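Print this page | E-mail this page

Fernmont House Residents' Kitchen: Gallery

The shared kitchen at Fernmont House reopened to residents on completion of the second phase of works. The gallery records the worktops, the small appliances and the items in everyday use. Entries were compiled by Shahla Shojaei and Amos Dvorak of the Residential Services Office.

The marble table

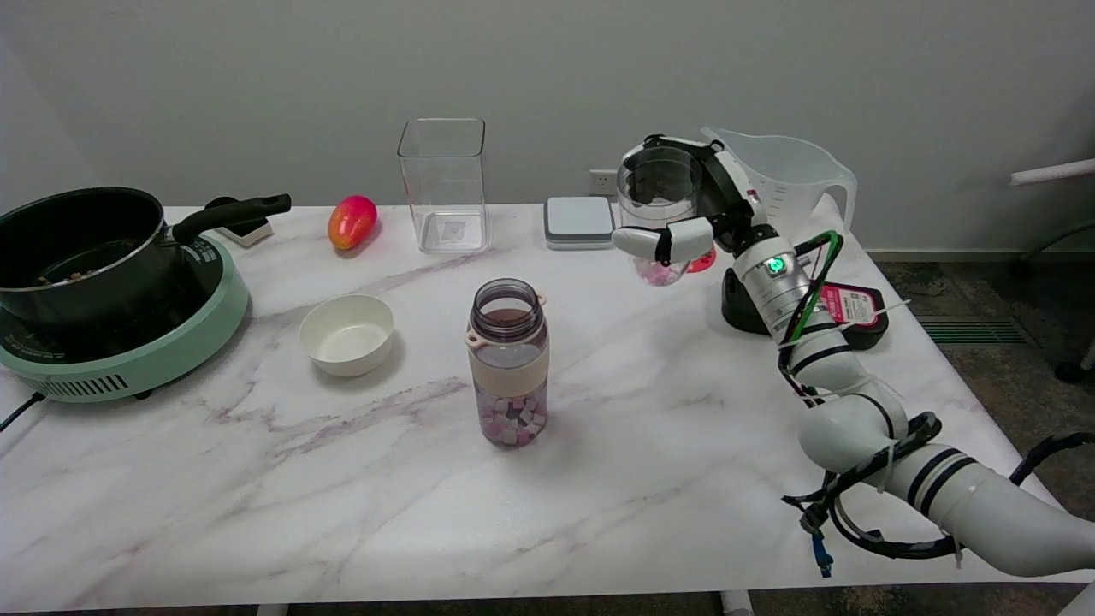 Cooking pot on the mint-green induction cooker, with a mango and a clear drinking bottle to the right. The veined marble top is to be wiped down after each use - abrasive cleaners are not permitted.

Storage and loans

Bowls, pots and glass containers may be borrowed from the kitchen for a period of up to three days. Requests should be made in writing to Bianca Dobre, Room 13. Borrowed items must be returned clean to the shelf from which they were taken.

Residents wishing to bring their own appliances should consult the electrical safety notice before doing so.

Related items
Kitchen booking rules
Electrical safety notice for residents
Gallery: the Canau reading room
Laundry hours from November

Last updated: 24 May 2025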